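Home | Projects | Notebook | People | Contact

Notebook entry, 5 November 2019
Open day, kitchen bench

Print this page | E-mail this page

I write this in the evening while I still remember the order of things. Simin Ghaffari asked that every bench keeps its own notes of the open day, so these are for our bench only, the kitchen one. For the mobile base (Movia) look in the notes from the other room.

Setup started early. The arm was powered on without problem, but the gripper did not answer on the first two tries. I changed the connector at the wrist for the spare one and then it answered. I put the old connector in a bag with a label. Please do not put it back in the drawer with the good ones, this is how we lost a morning in January.

Calibration: I ran the short routine and not the long one. The error in height was a little bigger than I like, so I repeated it, and the second run was good. I saved the second one under run number 2052. All the demonstrations before lunch use this number. After lunch we calibrated again because one visitor leaned on the counter quite strongly, and from there the number is 2129. If somebody compares the logs, do not mix them.

The program for visitors was simple. First the arm moves slowly over the counter to show the reach, then it picks a soft toy food from the plate and puts it on the cutting board, then it brings it back. We used the plush fruit because it forgives a bad grasp. Amirhossein Ranjbar wanted to show also the metal handle, as a hard object with an awkward shape. I was against it for the first group, but we agreed to try it later in the day when we know how the arm behaves.

Groups were small, five people at a time, and each group stayed until the questions were finished. This made us late already with the second group. Next time we need a person at the door with a clock.

The watermelon was the favorite. Children asked for it every time, and also several adults. The lemon (or mango, we had a discussion with a lady from Briem about what it is and did not agree) is more difficult for the fingers. The stitching makes small cushions, and when the fingers close on the edge of one the toy turns. In the morning I corrected this by moving the grasp point more to the middle. It is not a real solution, it only works when the toy lies flat. 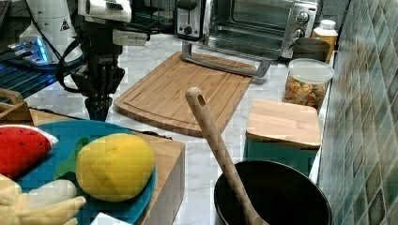
Two engineers from Naller came with the third group and stayed through the fourth. Their questions were the best of the day, so I write them here as I understood them.

They asked why we do not clear the counter. I said that a kitchen counter at home is not clear, and if we practice only on an empty one we learn very little. They accepted this but asked how we then know that the arm will not hit something at the back. True answer: we have limits on the workspace in software, and the limit at the toaster oven was typed by hand. The older of the two made a face. He is right. I put it on the list.

They asked also about the cables. On the arm the cables go in loops around the joints and they wanted to know if they catch. I told them about the one time when it happened, with the wrist turned too far, and that now the program refuses this rotation. They have the same trouble on their own machine and they use sleeves. I have asked for the name of the supplier.

Flustard sent one person, who mostly took notes and asked about price. I gave no price. I said that Simin will write to them.

After lunch we did the handle. We placed it on the cutting board with both ends up. First attempt: the fingers touched it and it slid on the wood, no grasp. Second attempt: grasp at one side, it lifted and then it rotated in the fingers and fell back on the board – very loud, everybody jumped, and one boy laughed so much that his father had to take him outside. Third attempt was good. The group clapped, and I think they liked it more because of the noise before. For me the lesson is that the grasp must be in the middle of the long bar, and that the speed of lifting must go down. I had it at 100 percent, which was a mistake. I forgot to change it back after the reach demonstration.

We did not try the spoon. A school teacher asked if the arm can stir. I said not today. Amirhossein said "soon", and I would like that we agree on such answers before the next visit.

Emergency stop was pressed one time, by me, in the last group. The arm was going for the banana and the path looked too low to me. Later I checked the log and the path was probably all right, but I would press it again. It took several minutes to come back, and Amirhossein filled the time by letting people hold the plush toys and guess how hard a robot should squeeze them. This worked very well, better than some parts of the planned program.

To do, from my side:
– replace the hand-typed limit at the back of the counter with a measured one
– set lower speed as default for all hard objects
– write the restart after emergency stop on one sheet and tape it near the bench
– order one more wrist connector
– ask Naller again for the cable sleeves, if they did not write until next week
– try the lemon with the grasp across the stitching and not along it

For Simin: the visitor sheet from our bench is in the green folder. Two names I could not read. The person from Briem would like to come again with a colleague and bring their own objects. I said yes in principle, if they tell us the weight before.

The arm is parked and power is off at the wall. Calibration 2129 is still loaded. Whoever works tomorrow, please run the long routine first.

Filed under: Lab notebook, Open day, Manipulation

Previous entry | Next entry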